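6 Wäsche falten: Was können Maschinen schon?

Von Leonor Amaral und Fernanda Prata, 2. Februar 2020

Ein Hemd zu falten lernt ein Kind nebenbei. Für einen Roboter gehört diese Arbeit noch immer zu den schweren Aufgaben. Stoff hat keine feste Form, und mit jeder Berührung ändert er seine Lage. In Kapitel 5 haben wir starre Teile behandelt, zum Beispiel Schrauben und Gehäuse. Jetzt kommen wir zum weichen Material.

Vor jedem Griff muss die Maschine entscheiden, wo der Ärmel endet und wo die Falte beginnt. Ein Tarnmuster macht diese Entscheidung schwieriger, denn Naht und Druck sehen für die Kamera oft ähnlich aus.
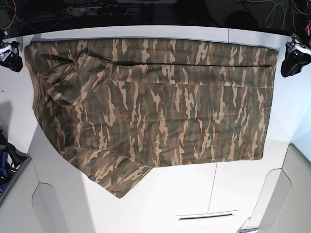 6.1 Zwei Arme, ein Stoff

Mit nur einer Hand kann man ein Kleidungsstück schlecht spannen. Die meisten Versuche arbeiten deshalb mit zwei Armen, welche den Stoff an beiden Seiten fassen. Ziehen sie zu stark, so rutscht er aus den Fingern. Ziehen sie zu wenig, so bleibt er faltig.
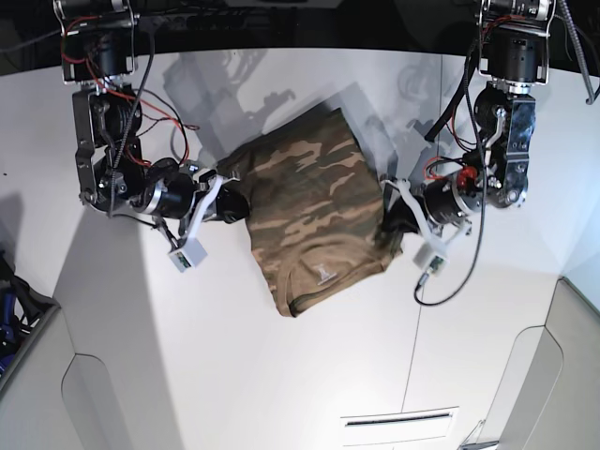

6.2 Der Griff aus der Nähe

Ein Mensch fühlt, ob er eine oder zwei Lagen hält. Viele Greifer fühlen es nicht und brauchen dafür eine Kamera am Handgelenk. In einer Wäscherei mit festen Zeiten ist das heute meistens noch zu langsam. Für den Haushalt kommt der Preis hinzu.
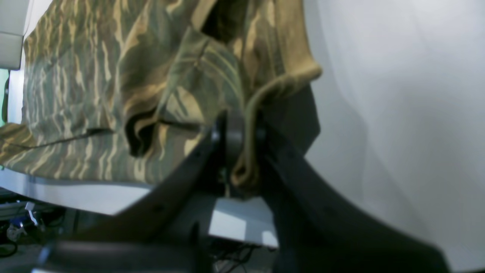

Abb. 6.3: Tarnstoff zwischen den Fingern des Greifers.

Verwandte Kapitel
5 Starre Teile greifen
13 Arbeit in der Wäscherei (Benvinda Mendes)

© Haltent Lehrbücher, Fimville | Kontakt | Nach oben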